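Fallance bin-picking kit: my notes and data card

Last edited 06/08/2023

Hi! I'm Henrike Baumgart, and I've been living with the Fallance kit for long enough now that people keep emailing me the same questions. So I put my notes in one place, along with the recordings I made while testing it. If you're thinking of buying the kit, read the first half. If you only want the recordings, skip down to "What you get."

What the kit is

Fallance is sold by Hamann as an add-on for an arm you already own. You get a two-sided gripper with slim curved fingers, a set of swap-on fingertips, a cable set, a mounting bracket for a camera, and a license for their picking software, Cisance. You do not get an arm, a bin, or anything to pick up. I wish the product page said that in bigger letters, as two people I know ordered it thinking the bin came along.

The license is for one machine. Moving it to a second computer took me an email to support and a day of waiting (they were nice about it, but still).

Setup

Mechanically it's easy. The bracket went on the first time, the screws are the right length, and there are spares in the bag! The cables are another story. The set is long, I guess so it fits every arm they can think of, and you have to decide where all that slack goes. Tie it too tight and the wrist can't turn all the way. Leave it too free and it snags on the bin wall. I've redone mine more often than I'd like to admit. Leave a generous loop at the wrist and turn the last joint through its whole range by hand before you run anything.

Clamp your bin down, too. Mine slid a little whenever the fingers pushed against a wall, and every slide threw the calibration off. Two plain woodworking clamps fixed that for less than the price of lunch.

Cisance itself

I like it more than I expected. Calibration is a short wizard, six steps, and the screens make sense. Where it gets grumpy is the far corners of a deep bin. It often plans a grasp the wrist can't reach without bumping a wall, and then it just stops and waits for you. There is a "wall margin" setting buried under Advanced. Turn it up before you blame the gripper.

Flat bars lying close to a wall are its weak spot. Bars with one end tipped up are much easier for it, and short chunky pieces in the middle of the floor are no trouble at all.

What you get

The set has 240 episodes. One episode is one attempt at one block, from the arm leaving home to the arm coming back. I marked 53 of them as failed and left them in on purpose, so please don't filter them out before you've looked. The total comes to 70 minutes of video with joint positions alongside. Most of it was recorded in March, at the Brendow workshop.

The camera never moves during an episode. Expect the arm to hide part of the bin a lot of the time, especially when it works on the near side of itself. Blocks are plain painted-looking bars in a handful of colors, and some episodes start with a fuller bin than others.

Each episode folder holds:

- video.mp4, the fixed view of the bin
- joints.csv, one row per time step
- notes.txt, my own remarks, sometimes just one word

A typical view late in a run, with a green bar and a reddish-brown one still on the floor of the bin and the gripper down between the walls:
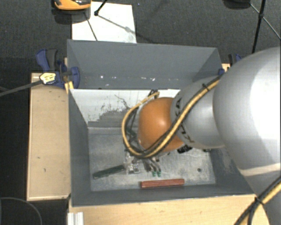 Known problems

- The notes are uneven. The early ones are long and chatty, the later ones are "ok" or "slipped."
- A few joints.csv files start a moment after the video does. I haven't fixed the offset yet.
- The bin floor is scuffed, and Cisance now and then took a pale scratch for the edge of a block. I kept those episodes too.
- No force readings. The gripper reports them, but I didn't save them. Sorry!

Would I buy it again?

Yes, for the fingers and the software. I'd skip the camera bracket if Hamann sold the parts separately, and I've told them so. If you find a broken file or you've worked out a nicer cable route, write to me and I'll add it to the next version.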